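Print
E-mail

Dallberg College Archive and Athletics Fund
Progress report to the trustees of the Unnithan bequest, June

Work on the coaches' reading room is on schedule. The shelving went in during the spring break and the lighting was finished 2 weeks later. We are still waiting for the second door, which the fire officer asked for after his first visit.

The bequest has so far paid for the cataloguing of 723 items, mostly match programmes, team sheets and letters home from players on tour. Vimala Naidu has done nearly all of this herself. The hockey papers took longer than planned - many had been filed under the wrong season, and three boxes had no labels at all.

Gopinath Pinto has recorded interviews with former members of the rowing and athletics squads. Typed copies are with the families for checking. Mimoza Leka, who coached the women's relay team, has offered her training diaries on loan and we have accepted.

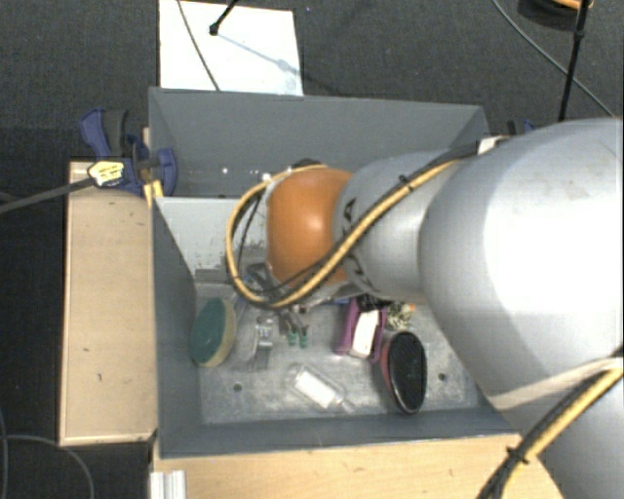
Spending is within budget except for binding, where the price went up after we had placed the order. We have moved money from the travel line to cover it and ask the trustees to approve the change.

The opening is planned for the start of the autumn term, with 30 guests. Thirumalai Acharya will send out the invitations once the door is fitted.

Annapurna Thomas
Head of Archive and Athletics

Print
E-mail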